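Kiltow Seed and Plant Swap: what we learned and what happens next

May 27, 2022

The spring swap is over for another year and the hall floor has been swept. Thank you to everyone who brought something, took something or helped to move the tables back. We had 379 packets of seed handed in this time and 174 potted plants, mostly tomatoes, with a good number of squashes and a surprising run of leeks. The leeks all went before lunch.

A few members have asked for a write-up, partly for those who could not get there and partly so that we do things better in the autumn. What follows is a mixture of news, advice and small complaints.

Labels first. Far too many packets came in with only one word on them. "Bean" is not much help to the person who takes it home, who needs to know whether it climbs and whether it is grown for the pod or for drying. Please write the kind, the variety if you know it, and the year you saved it. If you don't know the variety, say so. Pencil lasts better than most pens, especially on plant labels that will sit outside through a wet month.

We also had some squash seed from plots where several kinds had been grown side by side. Squashes cross very easily, and the seed may give you something odd or, now and then, something bitter. Bitter squash or courgette should not be eaten at all. If you want to save squash seed for the swap, please pollinate the flower by hand and tie it shut, or leave it to those who do. Beans, peas, lettuce and tomatoes are much safer choices for a beginner.

The Ullton group came over again and brought their runner beans, which do well on heavy clay. They have asked for our broad bean in return. It was saved for many years on the Rorkel Lane plots and we have been calling it the Rorkel bean for want of a proper name. Four members are growing it this year and we would like two more, so that a bad season on one plot does not finish it off. It wants a fair distance from any other broad bean in flower, so an end plot is best.

Another success was the Hegedűs pepper, a long, thin-skinned sort that turns from pale yellow to red. The seed came to us two years ago in an unmarked envelope inside another packet, with just the one word written on it, and we have kept it as the name. It is slow to get going. Sow it in February on a warm windowsill and do not give up before the third week.

Now to trays and boxes. We ran short of anything to carry plants home in, and several people left with pots balanced along one arm. Shallow cardboard trays without lids are ideal, and greengrocers are usually glad to be rid of them. Please start putting them by now, somewhere dry. Plastic crates are welcome too, but put your plot number on them if you want them back. There are still three unclaimed crates in the shed.

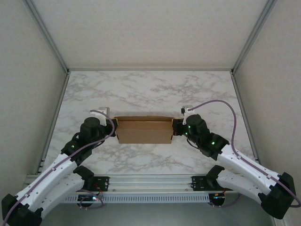 A shallow open cardboard tray, the sort we need more of.

Cardboard has its limits, of course. If your pots have just been watered, line the tray with a few sheets of newspaper or an old compost bag, and carry it from underneath. Water plants the evening before the swap and they will travel well enough without another soaking in the morning.

For storing seed at home, paper envelopes inside a tin or a glass jar are still the best thing. The seed must be fully dry before it goes in. Large beans should shatter when hit with a hammer – if they squash or dent, give them another week on a plate. Keep the jar in the coolest room you have. A shed is a poor place, as it gets hot in summer and damp in winter, and mice will find it.

Parsnip seed should be used fresh each year. Onion and leek seed is best used within two. Tomato seed will keep for several years, and we have had good results from some that was older than that. If you are not sure, put ten seeds on damp kitchen paper in a covered dish and see what comes up before you give a whole row to them.

On money, the swap itself is free and will stay that way. The tea table took enough to cover the hall, and we have ordered another 1,000 small paper envelopes. Members can have a bundle of 20 at no charge from the trading hut on any open morning. Please don't take more than you will use.

The autumn swap will be for seed, bulbs and garlic, with no potted plants apart from strawberry runners. We will put the date on the board by the main gate once the hall has confirmed it. If you are letting a lettuce or a few peas go to seed for it, mark the plants now with a bit of coloured wool, so that they don't get picked by mistake. Choose your best plants for this and eat the others.

Anyone who took a tomato marked with a blue label should note that it is a bush type and does not need its side shoots taken out. The label said otherwise.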